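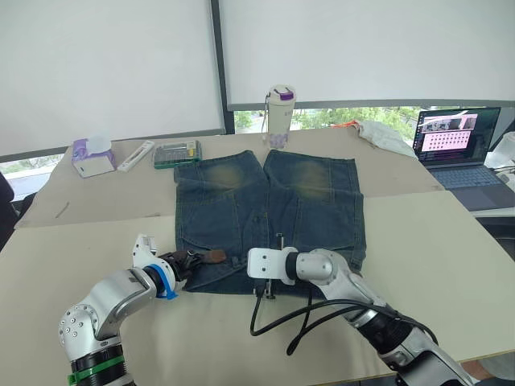 Denim shorts laid flat, legs away from the waistband side.

Washing and storing denim

Turn denim inside out and close the zipper before washing. Use cold water and a short cycle. Indigo bleeds for the first four washes, so keep new pairs away from light fabrics. Stains at the hem can be treated with a paste of baking soda and water, left on for 40 minutes.
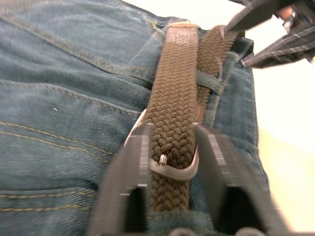

Topstitching takes most of the strain at the pockets and yoke. Check it after each wash and secure broken threads before they run. Replacement thread should match in weight as well as color; on a medium blue pair with gold stitching like this one, a thin yellow sewing thread will look weak next to the original rows. Use a size 100 jeans needle.
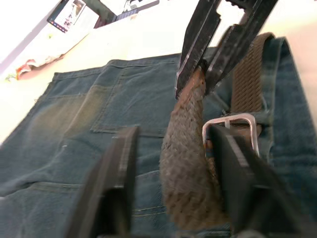

Belts are best stored apart from clothing. Metal parts can mark damp cotton, and elastic ages faster when it is kept stretched. A braided belt with a metal buckle, as shown, should come off the jeans before they go in the wash. Wipe it with a damp cloth and dry it flat, out of the sun.

Fold dry denim along the side seams and stack no more than seven pairs on a shelf.

Reijo Toivonen
Updated 2025-04-07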